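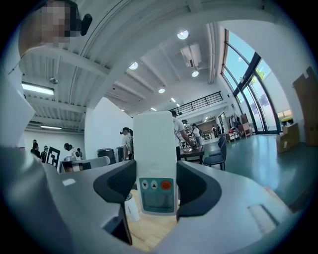

Figure 5. Upright hold, with the buttons and display facing forward.

4.2 Recording a pick with the hand-held gripper

1. Stand the object on the table and start a new take in Vandulach.
2. Bring both finger pads level with the object – one on each side.
3. Squeeze slowly until the pads grip. Stop there.
4. Lift, hold still for 2 seconds, then put the object down and open the pads fully.
5. End the take. Repeat until you have 80 takes for that object, moving it to a new spot each time.

Note: Leave other items on the table. The learning system needs cluttered examples as well as tidy ones.

Note: If the object slips, finish the take and mark it "failed". Do not delete it.

Caution: Keep the pads off buttons and displays. Pressing a power button in mid-take changes the object's state and spoils the example.

Send questions about labels to Songül Uysal before uploading.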